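The Deal Folder, or How I Came to Own a Second Waffle Iron

08/11/2024
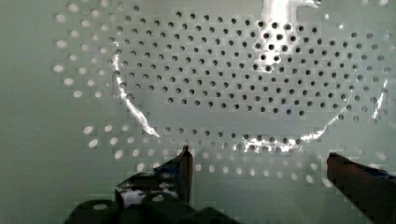
Does a kitchen deal save you any money if you weren't going to buy the thing? It saves you the difference between two numbers the store made up, and costs you whatever you paid.

I worked that out at my own kitchen counter at an hour when decent people are asleep, having just bought a waffle iron. I own a waffle iron. It lives above the fridge behind the fondue set, and I have used it enough times to remember each one individually.

The new one is a Pluvberg. It was 65 percent off, with a little clock ticking down next to the price, and I have never been good around a ticking clock. When I looked again the next morning the clock had started over. Same price, same waffle iron, same urgent red digits. I felt like a man who had run for a bus that was parked.

My brother-in-law Otis Pennington keeps a folder in his email called Deals. He let me look at it at dinner in October and it had nearly 3,000 unread messages in it. I laughed at him, then went home and checked my own, which I won't be discussing. He says he only opens it when something in the kitchen breaks. He searches for the thing, picks a coupon that still works, and closes it again. He has one frying pan. It's a nice frying pan.

So I've been trying it his way, with a few rules of my own:

If I already have one, the sale is for other people.

If it comes as a set, I have to say out loud what I would do with the smallest piece. (There is a Maksymiv saucepan in my cabinet that holds one egg, if the egg is calm.)

If I have to add something to get free shipping, I pay the shipping. I once bought a $30 garlic press to dodge a shipping charge I could have covered with the change in my car.

If the reviews mention "great gift," I assume the reviewer gave it away.

The third one has been the hardest. There is something about the phrase "you're so close!" that gets me every time, even coming from a shopping cart.

I broke the rules once already. Delphine Ruiz-Ortega from work forwarded me a Fuvosance code for mixing bowls with lids, and I do need mixing bowls with lids - mine have had plates on top of them for years, like little hats. I waited two whole days before I bought them. The price went up four dollars while I was being sensible.

The waffle iron can go back until the end of the month. The box is by the front door with the label already taped on, and I've walked past it every day this week. Yesterday I moved it so I could reach my boots.

We had waffles on Sunday, from the old one. They were fine. They stuck a bit on the left side.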